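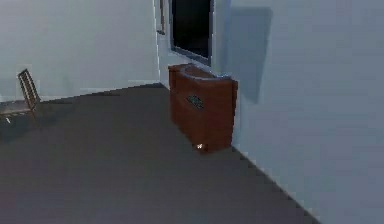

Painting the spare room before Mum moves in -- warm white or grey?

gruratness_gran
Hello all. Mum is coming to live with us in May, and I do so want her room to feel cheerful. My husband likes grey, I like warm white, and we've been round and round it over every cup of tea. The room faces north, if that helps!

skarnness478
Warm white every time, my love. We did ours in Trundville with grey and my poor dad said it was like sitting in a rain cloud. Two coats, and let her choose her own curtains.

M. Iyer
I'll have to disagree, kindly. A soft grey can be lovely with lamps and a bright bedspread, and it forgives scuffs. Pale furniture helps too -- a white cabinet with a bit of grain in it looks well against most colours. 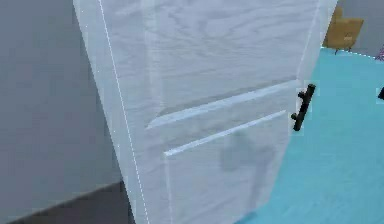
Page 2 of 5

skarnness478
Scuffs wipe off, Murali! Gloom doesn't.

sastry_lane
Has anyone asked Mum? Mine wanted yellow, of all things, and she was so pleased with it that I've grown fond of it myself.

gruratness_gran
Oh dear, no, we haven't. I'll ring her after supper and let you all know what she says.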